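Field notes > Visits > Bondudeo open day, May

Quick write-up before I forget half of it. Got to Bondudeo a bit past 10, parked behind the wrong building, missed the welcome coffee. Signed in, got a badge and a laminated card with the floor rules. Read the card twice. Good card. One side only, big type, no legal stuff.

The visit was set up by Přemysl Vrabec, who runs their practice group. I went for the rules side, mostly. We're writing our own hand demo guidelines at Vometeo and I wanted to see what another shop has on paper and what people do when the paper is in a drawer.

First stop, the briefing room. Slides, 18 of them, could have been half that. Main points I wrote down:

One task sheet per task, at the station, current version only.
Start pose and end pose the same every time. Hands open, both grippers in view.
A botched grab stays in the log and gets marked. No quiet deleting.
Breaks on a timer, not when the person feels like it.

The third one started an argument in the second row. Somebody from Cavgate said they throw botched grabs out the same day. Vrabec said they used to and stopped, and that the marked ones are what he looks at first now. I'm with him on that.

Then down the hall to the hand stations. No talking to whoever is working, fair enough. We stood well back, mumbling.
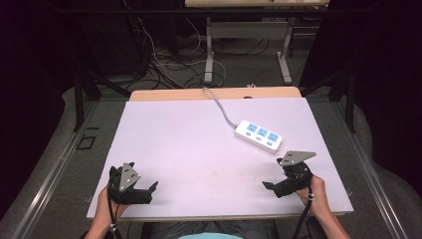 Cable rules are the part I came for, and the part where every shop I've been to is weakest. Bondudeo splits them in two – cables that belong to the task and cables that belong to the rig. Task cables may lie where the sheet says. Rig cables are supposed to go down and away from the hands, never across the work. The power strip job is a fair test of that, with the strip's own gray cord running over the board and off the far edge of the table, plus a black cable hanging off each gripper. The work surface was fine by their rule. The carpet past the table, less so, black and white cables in a real tangle. I asked about it. Floor is covered in a seperate sheet, they said, and that sheet is being redone. Would like to see it when it's out.

Asked about power too. For any task with a power strip their sheet has a line at the top for whether it's live or dead, and the person signs it before starting. Simple. Ours doesn't have that line. It will by next week.

Lunch, sandwiches, ran out of the egg ones.

Afternoon was Behrouz Zarei on checking the logs. Best talk of the day. He pulls 200 runs a month and reads them against the task sheet, no tools, just reading. Last batch had 57 with a wrong start pose. Nearly all from one shift where an old sheet was still taped up. So the fix was to take the old sheet down. He wants a date on every sheet in letters you can read standing up, and I can't argue with that.

Short demo of Bogale after, their checklist software. Looks ok. Slow to load, the guy kept aplogizing. It won't let you start a session until the floor check is ticked, but you can tick it from the break room, so. Told him that. He wrote it down.

To do for us: live/dead line, dates on sheets, split the cable rules in two, ask Zarei for his reading form. Also find out if the break timer is a wall clock or in the software, forgot to ask.

Left at 4, traffic was bad. Next visit is Cavgate if they'll have me.

Contact: Visits desk, Vometeo | © Vometeo | Back to top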